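Zekdale Snack Counter Kit
Tabletop picking set for school clubs and student robotics teams

The Snack Counter Kit is a practice course for clubs that already have a small arm and want something more interesting to pick up than foam cubes. It gives your students a little shop to run: a stepped clear display stand, a serving tray, a basket and a deck of order cards. One student draws a card, the team gets the arm to fill the order, and everybody crowds round to watch. We have seen a room of ninth graders go completely silent over a cup of yogurt! 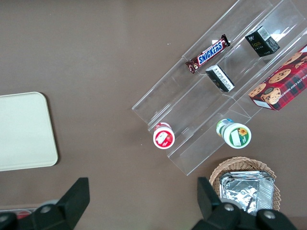

Annick Paquette

I put the first version of this kit together for the after-school club at Setthorpe, and I still coach there, so most of what follows comes from club nights.

What you get
Clear acrylic display stand, tiered
Cream serving tray with rounded corners
Wicker basket
Order cards in a tin, sorted by difficulty
Coach's booklet with a season plan and score sheets
Blank cards for your own orders

The groceries are up to you, and that is half the fun. Send the students shopping with a short list: a candy bar, a couple of small boxes, round cups with lids, a flat cookie box, something wrapped in foil. A Snickers lying at a slant on the top tier is a very different job from a lidded cup standing in the bottom trough, and foil packages piled in a basket are different again. Teams figure this out fast and start arguing about where the gripper should come in from (please let them argue, it's the best part of the night).

The order cards
Level 1 orders are a single item, already facing the arm. Level 2 asks for two items in a set sequence. Level 3 has the team restock the stand from the tray, which sounds easy until a box has to go back on a slanted shelf without bumping its neighbor. Plan on up to 3 club nights before a new team is comfortable with that last level.

Scoring is simple on purpose. A clean pick and a clean place each earn 2 points, and a crushed package earns nothing. Santosh Mittal, who runs our spring meet in March, added a style point for the team that explains its plan most clearly before the arm moves. I wasn't sure about it at first and now I wouldn't drop it.

The sandwich challenge

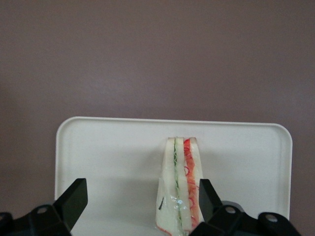

Soft food is where my students learned the most about grip. A block forgives you if you close too hard, and a sandwich doesn't, so we made it the closing challenge of the season and gave it a card of its own. Start with the wedge standing up on the tray, cut face toward the arm, and have the team center the open fingers before they close anything. With one fingertip almost against the bread and a wide stretch of bare tray on the other side, closing straight away would mean one finger gets there well before the other. Ask your drivers what they'd change first. Ours usually say "move over a bit," and then the good conversation starts about how far, and how the program should know. Leave the plastic wrap on — it keeps the filling in, and the shiny creases give any camera-based team something to think about.

Will it work with our arm?
The kit doesn't include an arm or any electronics. We use it with the Purves bench arm at Setthorpe, and Santosh's teams drive theirs from Allix. Any tabletop arm with a two-finger gripper that can reach the top tier should be fine. Measure your reach with the stand in place before you tape anything down.

Care
Wipe the stand with a soft damp cloth. Paper towels scratch it. Chilled items go back in the fridge between rounds, and anything that has been dropped goes in the practice box and stays out of the snack pile.

Replacement stands, trays and card sets can be ordered separately from Zekdale. If your club comes up with a good order card, send it in. The next printing has room for more.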